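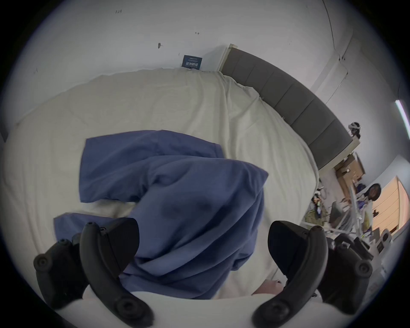

By Hiltham Technical Publications | April
Last updated: Wednesday
276 views · 2 comments

Section 4. Hand-Held Gripper: Finger Inspection and Grip Check

This section applies to the Prandby hand-held gripper with ribbed black fingers. Carry out the procedure before the first recording session of the day and after any finger replacement. Operators assigned to the garment station should also read Section 6.

4.1 Inspecting the fingers

1. Set the trigger to the open position and switch the gripper off.
2. Wipe both fingers with a dry, lint-free cloth. Work along the ribs, not across them.
3. Check each rib for splits or flattened edges. Replace the fingers as a pair.
4. Turn the knob on the outer side of each finger by hand. If either knob moves, tighten it with the key supplied.
5. Remove any thread or lint caught where the fingers meet the white body.

CAUTION: Do not use solvent on the fingers. Solvent hardens the ribs and reduces grip on cotton.

4.2 Checking the grip on fabric

1. Lay a loose cotton garment on a made bed. A garment darker than the sheet is preferred – the fingertips are easier to judge against it.
2. Switch the gripper on and hold it low, with both fingers in view of the camera.
3. Bring the fingers to either side of a fold and close them slowly.
4. Confirm that both fingers press into the fabric evenly. If one makes contact first, go to 4.3.
5. Lift the garment clear of the sheet, hold for 2 seconds and release.
6. Enter the result and the cycle count in the station log.

NOTE: Fingers are to be replaced at 3,829 cycles, even where no wear can be seen.

4.3 Correcting uneven closure

Open the gripper fully, switch it off and loosen the finger that closes early. Seat it against the stop, retighten the knob and repeat 4.2 from step 2. If closure is still uneven, tag the unit and return it to the Tang service desk with part form 195.

276 views · 2 comments · Share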